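Parking lot sealcoat: dull patches after first winter
Coatings and Paving > Asphalt maintenance

Svenja Albers
19 April 2023
Two-coat job on a private lot, asphalt emulsion sealer from Kovow, sand added at 2 pounds per gallon. Applied late in the season. After one winter the drive lanes are noticeably lighter than the stalls and the surface feels smoother under a shoe than I expected. No alligator cracking, no raveling. The contractor wants to put on a third coat in spring. I would like opinions before I sign.

Elli Pesonen
What was the overnight low during the cure? Emulsion needs the water to leave before the film forms properly. If it was shaded or damp, the top skins over and the bottom stays soft. Traffic then scrubs it off in the lanes first.

Svenja Albers
I don't have a log for the site. The nearest station is Tarnilberg and it shows lows in the forties that week.

Elli Pesonen
Then I would blame the cure. The label on most of these says 50 and rising for the full drying period, and forties at night does not meet that.

Herman Lumenta
Disagree. A bad cure shows up as tracking and peeling, and she reports neither. Lanes going lighter than stalls is ordinary wear plus oxidation. The binder on top goes first and you start to see the sand and stone. I have a lot with 118 stalls that looked the same after its first winter and it is still sound.

Elli Pesonen
Smooth underfoot does not fit with sand being exposed. Exposed sand is rough.

Herman Lumenta
Unless the sand settled in the tank. If the agitator was off, the first half of the load goes down lean and the last half goes down heavy. Ask him which end he started from.

Svenja Albers
He started at the street entrance. That is also the smoother end.

Herman Lumenta
There you go.

Cherry Mae Rivera
Before anyone adds a coat, do a water test. Pour a cup on a lane and a cup on a stall. If it beads on both, the film is still working and a third coat buys you nothing except thickness, and thick sealer cracks. We used the Dizon product on a similar lot and waited 30 months between rounds.

Svenja Albers
Did the water test. Beads on the stalls, slow soak in the lanes near the entrance. Swept first with a stiff broom. Asking him to price the lanes only. 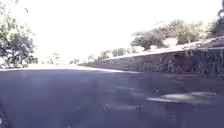 Rosalinda Evangelista
Lanes only is fine, but get the sand rate in writing and have him run the agitator the whole time.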